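News > Around the Office > November

Snack table moves to second floor

The shared snack table at Uststead is now outside Room 2, next to the copier. It opens at 9:00 on Thursday.
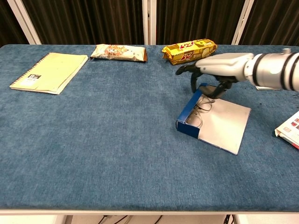 Uststead Staff Services

Packaged biscuits and baked snacks go along the back of the blue tabletop. The spiral notebook stays on the table for requests. Seema Pant will collect them each week.

Questions go to Harish Agarwal, ext. 784.

Last updated: Thursday, 11:40

Recent items
Parking permits for November
New hours at the mail desk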